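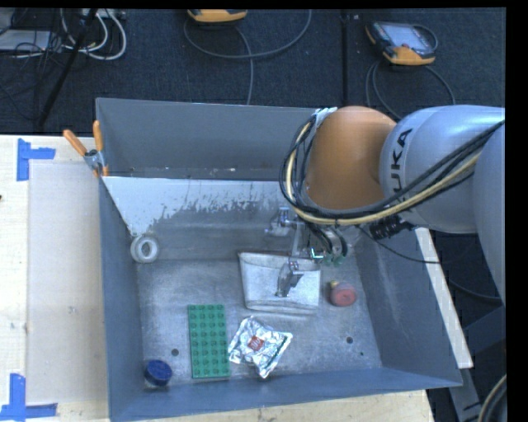
Morris Street Allotment Association
Minutes of the September meeting, held in the back room at Zondham Hall, 7:00 p.m.

Chair: Hefin Nicholas
Present: 30 members. Apologies were received from plots 12 and 44.

1. Minutes of the last meeting
Approved with one correction. The plot with the broken gate is 15, not 50.

2. Water
The meter reading is up on last summer and the bill came to $3,890. The chair said almost half of this was used in July. Plot 8 asked whether the leak by the lower standpipe had been included. It had. The supplier has been asked for a leak allowance and has not replied. Hoses are not to be left running unattended. Agreed to turn the water off at the end of October as usual.

3. Plot rents
Proposed that rent for a full plot go up by $5 a year, half plots to stay the same. Plot 23 spoke against and asked for the increase to be put off until the leak allowance is settled. Put to a vote and carried.

4. Waiting list
There are 51 names on the list. Two plots came free over the summer and both have been let. It was suggested that large plots be split when they are given up. Some members felt the plots along the hedge are too narrow for this. To be looked at plot by plot as they come up.

5. Compost delivery
Camix can deliver on a Friday morning only. The load will be tipped inside the top gate, so no cars there before noon. Members to bring their own barrows. Anyone who ordered and has not paid should see the chair tonight.

6. Shed roof
Vandum quoted for felt and for metal sheeting. Felt is cheaper, but the last felt roof lasted only six winters. Agreed to go with metal if the price can be held until spring. Gutter to be replaced at the same time. Hefin to write to Vandum.

7. Bonfires
Two complaints from houses on the east side. Members are reminded that fires are allowed from November to March, after 4:00 p.m., and that treated wood must not be burned.

8. Any other business
Plot 31 has spare raspberry canes, free to anyone who will dig them up. The combination on the main gate will change at the end of the month. Plot 6 asked for the path by the water tanks to be cut back before the potato harvest is finished. Plots 6 and 7 will do it between them.

Meeting closed at 8:40 p.m.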